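Padura - Table Service Cell
Equipment planning meeting, minutes
January 7, 2020

Present: operations, purchasing, controls, facilities. Finance joined from item 3.

1. Previous minutes
Accepted with one correction. The gripper pad order was placed with Tralside, not Tekin.

2. Status of the two-arm station
Controls reported on table-setting work with the current pair of arms. The place setting remains plate, bowl, mug and flatware on the small table. Operations wants the same items kept through June so that results before and after any purchase can be compared.
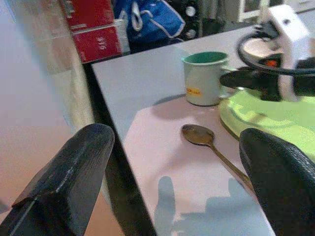
Mug, spoon and green plate on the tabletop, from the wrist camera.

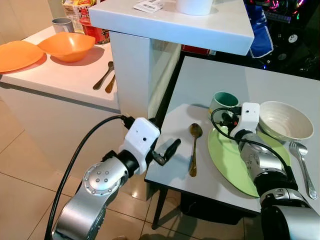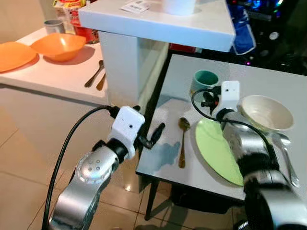 Thin flatware remains the hardest class of item. Controls asked that the next fingers have a narrower tip, and that purchasing get samples before committing to a full set. Facilities noted that a change of table height would mean new reach checks for both arms. No change of table is planned.

3. Gripper fingers and pads
Two quotes received. Tralside: 50 pads, one delivery, price held until the end of the quarter. Tekin: lower unit price, but a tooling charge on the first order and a longer lead time. Finance prefers a single delivery for bookkeeping reasons. Controls has no objection to either material on paper - samples will decide.
Agreed: request 5 sample pairs from each supplier. Compare on spoon and fork pickup only.

4. Cabling
The present cable routing was discussed. Purchasing has a price of $222 per arm from Zollo for a sleeve and clamp kit. Controls wants confirmation of the minimum bend radius before ordering. Fitting is estimated at roughly 5 hours per arm, including recalibration of the wrist camera. Not budgeted under maintenance; to be charged to the equipment line.
Agreed in principle, pending the bend radius figure.

5. Spare gripper
One complete spare requested by operations. Finance asked whether a repair contract would cost less over the year. Purchasing has no current figure for the contract and will get one from Tralside. Deferred.

6. Third arm
Raised by operations, not supported at present. Floor space and the controller license would both have to be reviewed first. To be brought back in June with a written case.

Actions
Purchasing: samples from Tralside and Tekin; repair contract price.
Controls: bend radius query to Zollo; pickup test sheet for the samples.
Facilities: floor plan with clearances marked.
Finance: open a budget code for the cable kits.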